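Rebalancing bands: a note on method

Last updated: 3 October 2022

Several readers have asked why the model portfolio in this newsletter is rebalanced on a tolerance band and no longer on a fixed date. The change took effect in July, and the reasoning was only sketched at the time.

Under the old rule, holdings were returned to their target weights at the end of each quarter. The rule is easy to follow and easy to audit. Its weakness is that the trading date carries no information about the size of the drift. In a quiet quarter the portfolio pays dealing costs to correct a trivial deviation. In a volatile one, a holding may move well outside its intended weight and stay there for weeks before anything is done.

A band rule works on the deviation itself. Each holding has a target weight and a permitted range either side of it. While the weight stays inside the range, no trade is made. When it leaves the range, the holding is brought back, either to the target or to the nearer edge of the band. Maksym Romaniuk tested both versions on the daily price series kept at Fillinard, using 300 simulated paths for each band width.

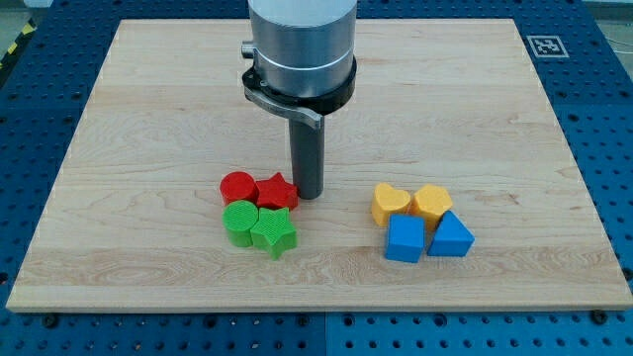

The band width was set at 2 percentage points for the bond and equity funds. Narrower bands tracked the targets more closely, but the gain was absorbed by the spread on the smaller funds. Wider bands cut turnover further and allowed the equity share to creep upwards in long rising markets, with a matching increase in portfolio variance. The result depends on the assumed correlation between the two asset classes – when both fall together, the weights hardly move and the band is seldom reached.

Trading back to the edge produced lower turnover than trading back to the target in most of the paths. It also produced more frequent small trades. For an investor paying a flat fee per deal, this matters more than the turnover figure suggests. Elsa Valtonen pointed out that the first draft treated all costs as proportional, and the calculation has been rerun with a fixed component.

Tax is excluded throughout. Readers holding the funds outside a tax shelter should expect the preferred band to be wider, as each sale may realise a gain. New contributions can be directed to whichever holding is underweight, and for a small portfolio this may remove the need to sell at all.

The working spreadsheet can be had from Bohdana Kuzmenko on request. The next item will cover the estimation of covariances from short price histories.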